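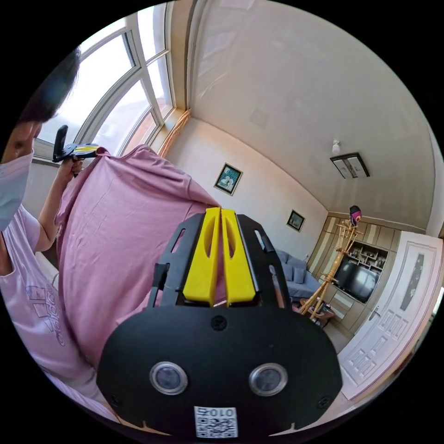
August 3, 2026

My sister Diane called last night to ask if robots could do her laundry yet, and I'm afraid I talked for 73 minutes (sorry, Diane!). My short answer was no, and then I gave her the long one. Washing is easy, we've had machines for that for ages, but folding is another story. A big floppy piece of cloth never lands the same way twice, and you need two hands that agree with each other just to find the corners and hold it up.

I do think it's coming, though. Two grippers can pinch a corner each, and that's how I start a sheet myself! Getting from there to a tidy stack in the closet, with the socks matched, is the part I wouldn't pay for yet. Diane says she'll wait, and meanwhile she has three baskets to get through before Maribeth comes to stay.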